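Open day at the Veltomine works, Ullow

I finally made it to the July open day, and I'm so glad I got up early for it! Parking was 5 dollars, the line moved fast, and the coffee (from the Wakirik stand by the gate) was way better than I expected. 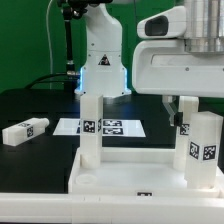 Lunch and the old mill

The canteen had 300 seats and I still ended up eating my soup on the steps – great soup, though. After that I took the mill tour, all 238 stairs of it.

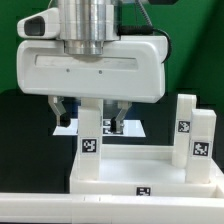

My knees were complaining by the top, but the view over the river was lovely, and I bought a jar of Georgiev plum jam on the way out.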